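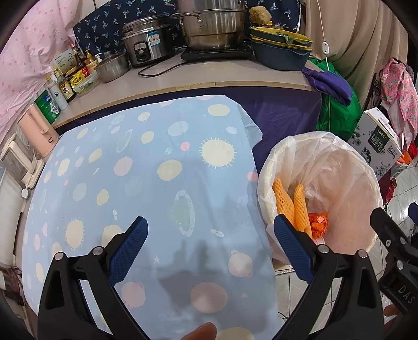
Pre-session check, hand-held grippers, kitchen table station
18 Dec 2022
By the Varndale demo crew

1. Finger pads clean, ribs not worn. OK. I gave both a wipe anyway.

2. Pivot pins snug on each arm. OK, though I'd like a proper look before we hit 3000 demos!

3. Arms open and close without sticking. One hitch on the second gripper, gone after 8 squeezes. Watch it.

4. Tablecloth flat, no folds to snag a fingertip. OK (I love the planets).

5. Cooker cord clear of where your elbows go. Needs a tidy. It loops over the counter and I don't trust myself near it.

6. Bin beside the table, bag folded over the rim. OK. Keep your feet in mind when you step back on the tiles.

7. Prorketti recorder has space for the whole session. Not OK, 204 clips still to move off. My job tonight.

Recheck items 3 and 7 before the next run.

Contact: Varndale front desk | © Varndale 2022 | Back to top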